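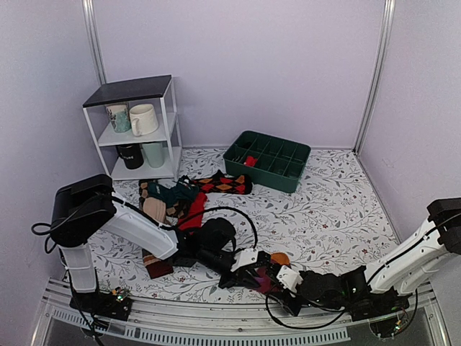 Last updated: Jan 6, 2019

Travel > Food & Drink > Tea and Herbs > A Day at Wirholm

I've wanted to see the drying barns at Wirholm ever since a friend gave me a tin of their chamomile, and in December I finally got to go! They hold an open day before the holidays, and you can wander through pretty much everything.

The smell hits you in the parking lot — mint first, then something sweeter that turned out to be lemon verbena. Edvin Ljungberg, who runs the drying side, took our group of 21 up a very steep staircase to the loft, where the herbs lie on mesh racks with warm air blowing up from underneath. He let us crumble a leaf of sage from two different racks, one a day older than the other, and wow, what a difference. They dried 2,786 pounds of herbs last season, and a third of it was peppermint.

Downstairs is the blending room (hairnets for everyone, very flattering). We each mixed our own 100 grams. Mine was rosehip, apple and far too much ginger, and I've been drinking it every night since.

Lunch was barley soup and rye bread in the old stable, with a pot of their Grønli blend on every table. It's a green, grassy tea with a little fennel, lovely with a spoonful of honey stirred into hot milk. I bought two bags and should have bought four.

Wear warm socks. The barns are toasty but the stable is not.

Recent posts
Honey Cakes for a Snowy Afternoon
My Favorite Spiced Cider
A Morning at the Curkix Bakery

Comments

Trurkix: The Grønli is my favorite too! Try it iced in summer.

minty_b: Do they let kids into the loft?

teapotlane: We went two years ago and I still have the rosehip mix recipe on my fridge.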